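Home | About us | Shops | News | Careers | Contact

Print this page | E-mail this page

Waten to open clothing repair workshop in Hornelbridge

Waten, the clothing retailer, is to open a repair workshop above its shop in Hornelbridge. The workshop will mend knitwear, trousers and coats bought from any of the company's shops, and will also take in clothes bought elsewhere if there is room in the week's work.

The decision follows a trial that ended in August, when customers were invited to bring in worn or damaged clothes for mending. The trial took in 851 garments. Most were jumpers and cardigans, and the usual faults were holes at the elbow, pulled threads and cuffs that had come away from the sleeve. Of these, 315 needed nothing more than a seam closing or a button sewn on, and were ready for collection the same day.

Waten had expected coats to make up most of the work and had bought in lining fabric and zips to match. Much of that stock will be used in the new workshop.

The workshop will employ six menders, four of them full time. Training will be given by Hakala, a knitwear repair firm that also supplied the darning frames and linking machines used in the trial. New starters do not need a background in tailoring, but they will be asked to complete a short hand-sewing task at interview.

Prices will be fixed and shown at the counter. Small repairs such as buttons, hooks and short seams will be free on any Waten garment, with or without a receipt. Darning will be charged by the size of the hole. Replacing a zip or a full lining will be priced after a mender has looked at the garment, and no work will start until the customer has agreed the cost.

Customers are asked to wash or dry-clean items before handing them in. Clothes should be brought folded in a bag and not on a hanger, as hangers can pull knitted shoulders out of shape – the menders saw this several times during the trial. Each item will be given a numbered cloth tag, and the customer will keep the matching ticket.

Garments that cannot be mended will be returned to the customer or, with their agreement, passed to Guvolico, which sorts used textiles by fibre. Wool and wool blends go for re-spinning. Cotton is cut for wiping cloths. Waten will not resell clothes handed in for repair.

The company expects to handle some 1,000 repairs in the workshop's first year. It has no plans at present to open workshops in other towns, although its other shops will accept items and send them to Hornelbridge with the weekly delivery van. Items sent this way will take longer to come back, and customers will be given a collection date when they hand them over.

The counter will keep the same hours as the shop. Access is by the stairs at the rear or by the lift next to the fitting rooms.

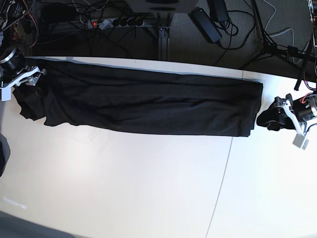 By the Waten press office | 24/01/2023

Notes to editors

Waten sells everyday clothing for adults and children. The repair counter will take in household linen only where the fault is a plain hem. Leather, fur and swimwear are not accepted. A full price list is available from the press office on request.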